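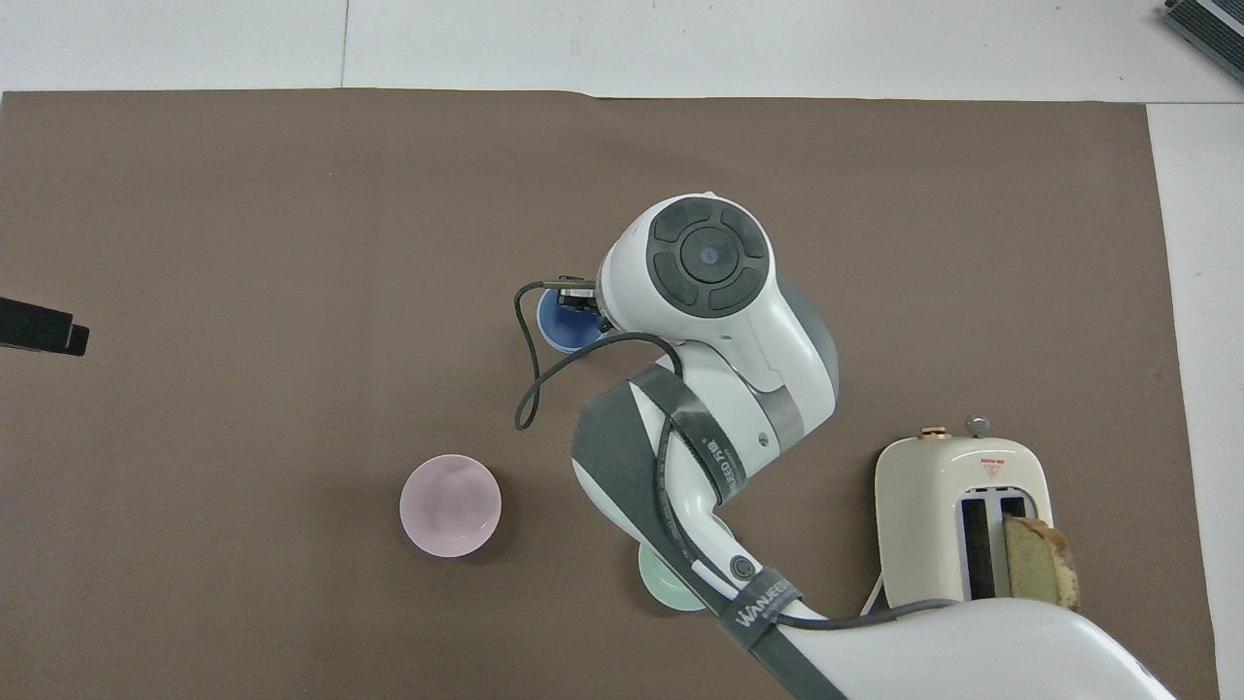 Please do not wash the old starter jar with soap, Blažena Koubek wrote to us after the October newsletter, and please tell people that rye needs more water than they think. She is right in both things, and I should have written them myself. My bread article was too short and some of you finished with a brick. So I try again, with more patience this time, and with the questions which came by post and by hand at the Homstead hall.

First the starter. Many readers asked me how they can know if it is ready. I look at it in the evening. If I feed it at noon and it has doubled before I sit down to supper, I bake the next day. If it is slow, I feed it once more and I wait. Matúš Vaněk keeps his on top of the boiler, and it works well for him, but in my flat the boiler is too hot and the starter became sour like vinegar. The kitchen shelf is enough from spring. In winter I put the jar in the oven with only the lamp on, and a note on the door, because once my son turned the oven on for a pizza.

About the flour. The mill at Mernach has again the dark rye, which we did not have for a long time. You can order it together with the rest of us, in bags of 7 kilos, and it is cheaper in this way. It is a coarse flour and it drinks a lot. For a loaf with half rye and half wheat I now use 13 grams of salt, and I add the water slowly until the dough sticks to the spoon and falls from it in pieces. With the wheat flour from the supermarket you will need less water, and the dough will look smoother. Both are good, only please do not change flour and recipe on the same day, or you will never know what made the difference.

Radomír Hrubý asked if he must knead rye. No. You mix it with a strong spoon until there is no dry flour, and you leave it. My grandmother in Vlček mixed hers with the hand, and then she had to clean the hand for longer than she mixed. I prefer the spoon.

The baking itself I do in an iron pot with the lid on, very hot at first, and after half an hour I take off the lid and make the oven a little cooler. Who has no pot can use a normal tin and put a small dish with hot water at the bottom of the oven. The crust will be thinner but the children like it better so.

Then comes the most difficult part, which is waiting. A rye loaf must not be cut warm. Inside it is still sticky, and the knife will pull it. I leave mine until the next morning, in a cotton cloth, and on the second day it is at its best. On the fourth day it is still good, and from the fifth I make toast of it.

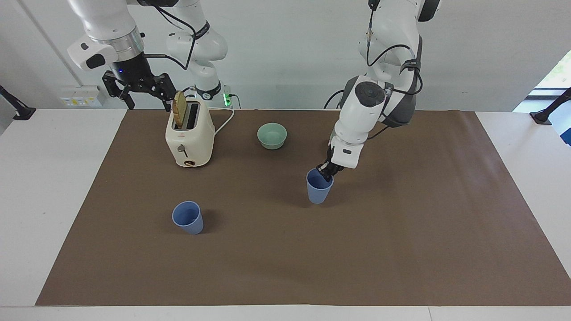

For toast I cut the slices a bit thinner than for sandwiches, as old rye is dense and the middle stays cold if it is thick. It needs to go in for longer than white bread, and I keep the heat low. Butter and a little salt is all it wants, or plum jam if you have some left. What is too hard even for this I cut in cubes and dry in the oven for soup. The very last pieces go in a paper bag, and when the bag is full I make kvass – this I will describe in summer, when somebody will want to drink it.

One mistake from last time must be corrected. I wrote that the dough rests for 14 hours in the fridge "or more". Valeriano Aranda left his for three days and it ran over the edge and on the cheese below. Fourteen hours is good, one night and half a day also, but three days is too much for a dough with so much rye. I am sorry about the cheese.

Now the practical things. The order list for flour hangs inside the door at the Drundard library, next to the list for honey. Write your name, the kind of flour and the number of bags, and please write so that it can be read. Mark Anthony Cruzado drives to the mill when the list is full, and he asks that somebody strong comes with him, because last time he carried all the bags alone and his back did not forgive him. Payment is on collection, in cash if possible.

If you would like some starter, bring a clean jar with a lid that does not close completely. I have always more than I can use. The jar should be at least twice bigger than you think – a lively starter climbs.

Next time I will write about seeds and how to soak them. Blažena has promised me her recipe with caraway and potato, which she makes without measuring anything, so first I have to stand beside her with a scale.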